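Section 6. First pick-up test and jaw adjustment

This section covers the first handling test of the Stelside hand-held gripper after assembly. Complete Section 5 (linkage and pads) before starting. The build should have its blue mesh pads fitted and all pivot screws seated. The procedure applies to a single unit or to a left and right pair built from the same plates.

6.1 What you need

The assembled gripper or pair of grippers
One 2 mm hex key and the low-strength threadlocker from Section 5
A quilted or padded mat laid flat on the floor
Light household items in mixed materials: wrappers, foil sachets, a small carton, a bottle with a cap
A spring scale reading to 500 g
The record sheet from Appendix B

A bedroom or workshop floor is suitable. Leave enough room to kneel and to move both forearms without striking furniture.

CAUTION: Use empty packaging where you can. If a sachet or bottle still has medicine in it, keep it closed, keep children and pets out of the room, and return it to storage when the test is finished.

6.2 Checking the jaws before the test

1. Hold the gripper with the fingers pointing away from you and the trigger released. The jaws should open without assistance.

2. Close the jaws slowly with nothing between them. The pads should meet along their full face. If they touch at the tip first, loosen the rear pivot screw on each finger a quarter turn, square the pads by hand and retighten.

3. Open and close the jaws 200 times. Listen for clicking at the pivots. A click on every stroke means a burr in the pivot hole; remove the screw, clean the hole with a hand drill bit and reassemble.

4. Check that no screw has backed out. Apply threadlocker to any that has.

Note: Builds made with the Laston plate set have a thicker finger root. On these the trigger travel is slightly shorter. Do not try to recover it by bending the return spring.

6.3 Pick-up test

5. Spread the items on the mat with gaps between them. Overlap one or two so that the jaws have to separate them.

6. Start with flat, flexible items. Approach at a low angle with the jaws half open, press the pads lightly into the mat and close. The padding lets the fingertips get under a wrapper or sachet.

7. Lift each item to a height of one hand and hold it still for five seconds. Record a slip if the item rotates or drops.

8. Move on to cartons. Grip across the narrow side. Grip pressure that crushes the carton wall is too high; see 6.4.

9. Finish with an upright bottle. Close the jaws below the cap and keep both pads in contact with the body before lifting. With a pair, steady the bottle with one gripper and work on a second item with the other.
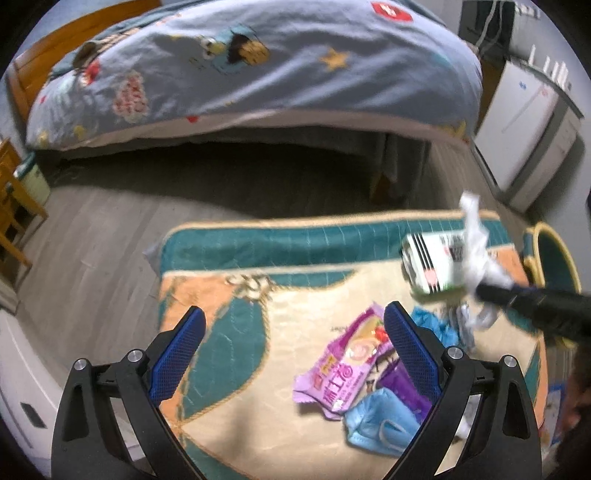
Mixed packaging on the quilted mat.

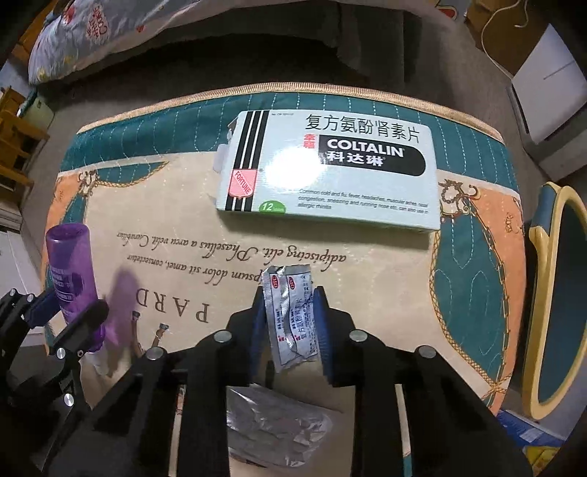
On step 9, Qusai Obeidat disagrees with the order. Put the bottle first, he wrote on the build list, while the hand is still fresh. After a long run of wrappers I squeeze harder than I think, and my slip figures for rigid items come out better than they should. I ran 641 lifts each way on my own pair and the bottle-first set was the one I could repeat the next day.

Either order is acceptable, provided the same one is kept for every session and written on the record sheet.

6.4 Setting grip pressure

10. Hook the spring scale to the trigger and pull until the pads just meet. Note the reading.

11. If the reading is above 500 g, move the return spring to the next hole toward the handle. If the jaws no longer open on their own after this change, go back one hole and fit the lighter spring from the Birnier kit.

12. Repeat steps 7 and 8 with one sachet and one carton. Foil should hold without slipping and the carton should come away without dents.

Note: Left and right units rarely read the same. A small difference is normal. Match them by spring position only – never by filing the pads.

6.5 Pad wear

Inspect the mesh face after each session. Wipe off dust and adhesive residue with a damp cloth and let the pads dry in the open position. Replace both pads on a unit together. The first Cisneros pads, fitted from February onward, reached 2,537 closures before the mesh began to lift at the tip. Expect less on builds used mainly with foil, whose torn edges catch in the weave.

Last revised July 5, 2018. Continue with Section 7, Trigger encoder wiring.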